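Reading time: 2 min

Handout 4: Action chunking and arm synchronization
Instructor: Farzana Swati

4.1 Why chunks

A policy that outputs one joint target per tick has to be queried at the full control rate. With a 30 Hz loop and an inference time of 90 ms, the controller would starve. The Trolus stack predicts 15 targets per query and plays them out while the next query runs.

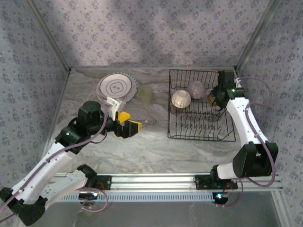 Overlap between chunks must be blended. The default in Trolus is an exponentially weighted average over every prediction made for the current tick, with older predictions weighted more heavily. Each arm has its own joint vector, but both are blended on the same clock. With two arms on one rail and a shared tabletop, such as the left gripper at the plate and the right one over the end of the dish rack, separate clocks let the arms drift apart by several ticks. The collision checker then tests a pair of poses that never exist at the same moment.

4.2 Contact between arms

When both grippers hold one rigid object, the joint targets are coupled. An error of one tick on either side becomes an internal force. 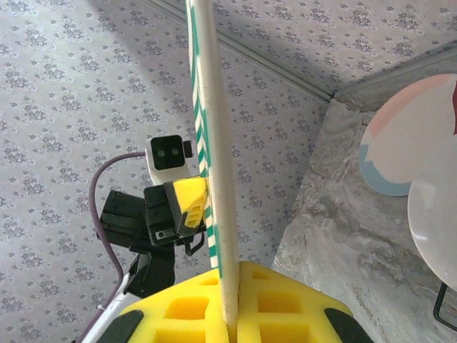
Two remedies are in common use. The first is to lower the position gains on the following arm for as long as the shared grasp lasts. The second is to express the follower's target relative to the leader's measured pose - not its commanded pose - and recompute it every tick. Fuvisero implements the second. Compare both in the lab and log the motor current.

4.3 Wrist views

Each wrist stream enters the encoder as a separate token set. Transparent objects are the weak case: edges shift with the background, and highlights get picked up as features.

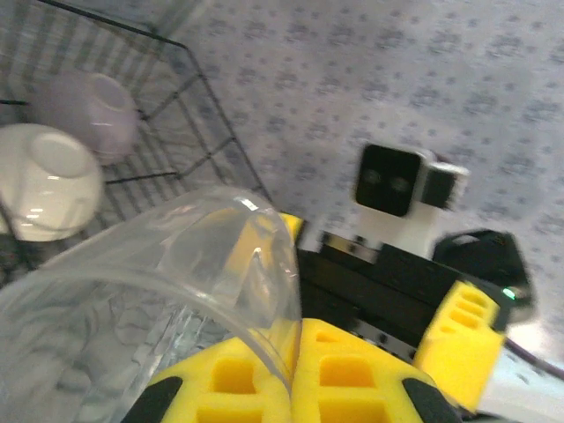

Fig. 3. Wrist view, clear cup pinched at the rim, second gripper at right.

Mask augmentation on the wrist streams helps more than extra training steps. Start from the 2000-step checkpoint and leave the blend weight at its default.

Reading for next time: Bartoš notes, section on latency compensation.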